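Do you really need to wash it at 60?

Posted in: Home, Grumbles
May 2025

I have been told my whole adult life that things must be washed hot. My mother said it, the label on the towels says it, and the leaflet that came with our machine says it in four languages. So in January I decided to stop believing it for a while and see what went wrong.

I should say that I don't trust the other side much either. The cold wash people have their own leaflets. Pravero, who make the liquid I buy when it's on offer, print a big blue snowflake on the bottle and the words "brilliant at 20". Brilliant compared with what? The small print on the back says "tested on everyday soiling", and I would love to know whose every day they had in mind. It can't have involved gravy.

Anyway, I kept at it for 21 weeks. Shirts, socks, T-shirts, bedding, all of it at 30 or below. I wrote down the meter reading before and after each load for the first two weeks and then got bored, so please don't ask me for a chart.

Clothes first. They came out fine. I can't see any difference in the shirts, and the darks look better than they did, although I also stopped overloading the drum at the same time, which rather spoils it as an experiment. A red top that used to turn everything pink has behaved itself. I still wouldn't put it in with anything I was fond of.

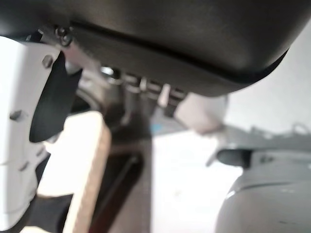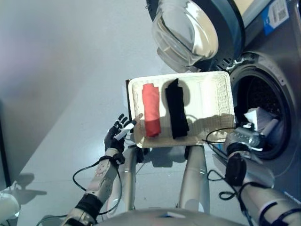 Towels, and where I gave in

Towels were another matter. By the second month ours had that smell, the one you only notice once your face is in it. I tried less liquid, then more liquid, then a bag of soda crystals from the hardware shop in Brestholm. The crystals helped for one wash. A single hot cycle sorted it out completely, so towels and tea towels have gone back to 60 and they're staying there.

Then there's the money. A newspaper supplement promised me savings of £155 a year. I'd be surprised if we saved a third of that, and I suspect whoever worked it out imagines a family of nine who fall in mud. It's still worth having. I just wish people would print a number they'd be willing to defend.

The scented beads I haven't tried and won't. They cost more than the liquid does and, as far as I can tell, their job is to make clean clothes smell of something other than clean clothes.

Next I want to look at the eco cycle, which on our machine takes so long that I've twice forgotten it was on and gone to bed.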